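A clip for every handle

Sebastián Vergara has been cleaning the Fundari building since it had half the floors it has now. He starts at the supply cupboard, and he says most people who leave the job early do so over the state of the cart.

"If the cart's a mess, your whole night's a mess," he said. "You're on level four and your mop is on level one." 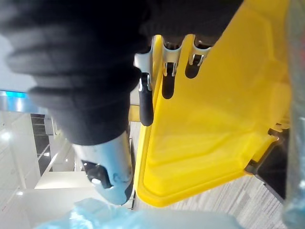 Yellow panel with metal spring clips, one holding a black handle

The yellow panel has a row of metal spring clips for the handles. Vergara is strict about them.

"Push it in until it grips. Don't lean it on the side. A handle on the floor in a hallway, someone's going over it."

The building opened in 1973 and has almost 400 rooms. New staff get one floor to learn on and keep it until July.

He wipes the panel down before he signs out, and he checks the bracket when he does.

"Five minutes. Then you go home."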